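Trays, and who fills them now

Posting this on my lunch break so it's going to be choppy. Sorry in advance.

A few of you asked what's going on at work after my last post, the grumpy one. Short version: the snack trays. I do break trays for Ristow, have done for years. If you've never worked in a place like that, a break tray is a sandwich, a drink, something small, carried up to whatever floor ordered it. We send a lot of them. 2,000 last month, and that was with April holidays in the middle of it.

So the arms do the picking now. Not all of it. The afternoon orders for the Fedau building, mostly. System is called Tzanetos, which everybody on my shift pronounces differently and I've stopped caring who's right.

What changed for me, in no special order:

I stand less. That's the big one. Used to be I'd do four hours straight at the table, tray, sandwich, drink, yogurt, tray, sandwich, drink, yogurt. My left hip knew the order sheet better than I did. Now I restock the stands, check the trays, wipe things down. More walking and less standing. Hip is happier.

I think more about where stuff goes. Before, if the yogurts got knocked over, who cares, I have eyes and hands. Now it matters how I set out the stand because I'm setting it out for something else. The first week I kept putting things back the way I like them. Had to unlearn that. There's a layout sheet taped up by the sink and I've finaly got it by heart.

And it's slower. People get surprised by this when I tell them. One tray, me against the arm, I win every time, with my coat on. But it doesn't get tired at 3:30 the way I do, and it doesn't wander off to argue about the thermostat.

Sandwich, black drink box and a yogurt drink, the order we do most:
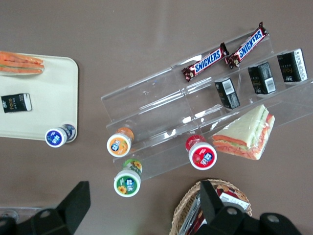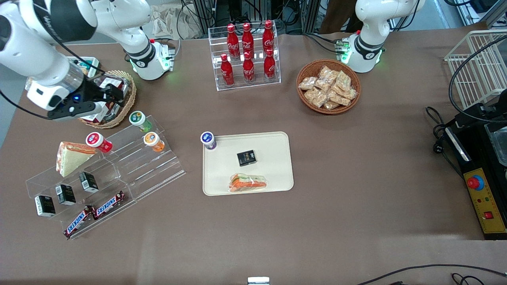 The bit I grumbled about last time was hours. Still a sore spot. We were told no hours would be cut and so far none have been, I'll give them that. But two people left over the winter and they haven't been replaced, and you don't need a calculator for that one. When I brought it up the answer was "we're looking at the whole picture." OK. Look faster.

The other thing is the talking. There used to be 2 of us at that table every afternoon and you'd get through a whole week's worth of family news between the first tray and the last. Kids, knees, whose car was making what noise. Now I'm at the stands and the other person is over on deliveries and we wave. I miss it more than I thought I would. It never showed up in any of the meetings beforehand, and I sat through all of them, even the one with the slides.

Good stuff too though, want to be fair. Fewer wrong orders going up, or at least fewer phone calls down about them. And I got trained. Real training, two days, paid, with a certificate from Fuvau that I pretended not to be pleased about and then put on the fridge. I can stop it, reset it, start a tray over. First time I hit the stop button I hit it like I was killing a wasp. You can just press it. Noted.

I also got a bump in pay for the training, 17 cents an hour, go ahead and laugh. I did. Then I asked for more, in writing, and that's still sitting on somebodys desk.

Someone in the comments asked if I'm scared of losing the job. Some days. Mostly I'm tired of being asked how I "feel about the robots" by people who don't have to refill the sandwiches. Ask me about the schedule. Ask me why the good cart still has a bad wheel. We got two arms before we got a wheel.

What I'd say if your place is getting something like this: go to the meetings, all of them, and ask who fixes it at four in the afternoon when the office people have gone. We asked late. For the first stretch it was me calling a number and waiting on hold while the trays piled up, and then doing them by hand anyway. Now there's a person on shift who knows it properly. Should've been like that from day one.

OK break's over, have to go load the cart. Will answer comments tonight, and yes, the soup recipe is coming, I haven't forgotten.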